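Notebook, textile bench
December, started 9.40 in the morning

Continued from the last page, where I stopped in the middle of the washing list.

Second wash of the small cloths is finished. All went through at 40 degrees, same powder as before, no softener. I repeat this for myself because last time Rajitha put softener in the drum by habit, and then we had to wash the whole lot again. The bottle now stands on the high shelf with tape over the cap.

Drying was on the rack by the window, overnight. In the morning the yellow ones still felt a little damp at the hem, so I left them until after coffee. The blue ones were dry. I think the yellow weave holds more water, it has these small ridges and they are thicker under the finger. Lakmal says it is only that the yellow ones hung on the inner side of the rack. Both can be true. Next time we exchange the places and see.

Folding. We still don't agree how the cloths should be folded for the drawer. Evangelia folds in half, then in half again, with the hem always to the left. Meifang folds in three along the long side and then one time across. The three-part fold lies flatter and more cloths go in the drawer, but it leaves two creases in the middle which stay for a long time. With the fold of Evangelia the crease is softer, but the pile becomes higher on one side and leans. I tried both this morning and prefer the half and half for the blue cloth, and for the yellow I have no opinion yet.

One thing I noticed is how much depends on the way the cloth lies before you begin. If it comes flat, only a bit rumpled at the edges, you take two corners and it is done. If it lies bunched up, you first must find a corner at all, and this takes longer than the folding. The yellow one especially closes into itself when you drop it. Blue falls more flat.

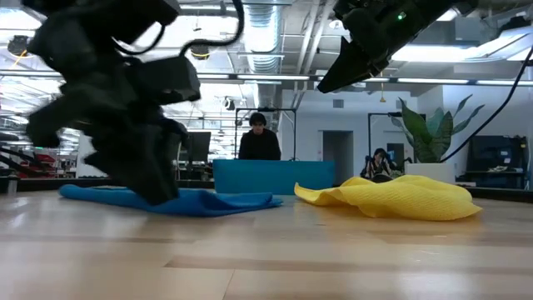 So my proposal is that we write down two times, one for opening the cloth and one for folding it. Until now we wrote only one number and it mixed both. Ruwan has agreed, he will draw the new columns in the sheet. Old entries stay as they are, please do not try to correct them afterwards.

Table. I wiped it with a barely wet sponge and then with a dry one. Please no spray on the wood any more. The Rolard spray leaves a film, and the cloths slide on it in a different way than on clean wood. I felt it with my hand very clearly at the end near the door. It came away after the second wiping, but I would like to not do this every week.

The plant. Somebody waters it too much, I think two persons are doing it without knowing of each other. Once a week is enough. I put a paper on the windowsill — write your initials when you water.

Stock. The new cloths from Vosisen came, 300 pieces in 4 cartons. I opened one carton only. The colour is near to our old blue but the cloth is stiffer, probably there is still finish in it. They must be washed before anybody uses them, and I would say two times. Meifang will take one carton home to the big machine of her sister, the others wait under the shelf. I took out nine pieces for a first test and marked them at the hem with a laundry pen. The pen from Pelkonen, not the cheap one, which went away completely after one wash.

Left to do:
wash the nine marked pieces, 40 degrees
change places on the drying rack, yellow to the window side
ask Evangelia if she wants to keep the old grey cloths or if they can become rags
new columns in the sheet (Ruwan)
buy pegs, the wooden ones are breaking

Stopped at 12.15. The drawer is half sorted, blue at the front. Please leave it like this until I am back from lunch.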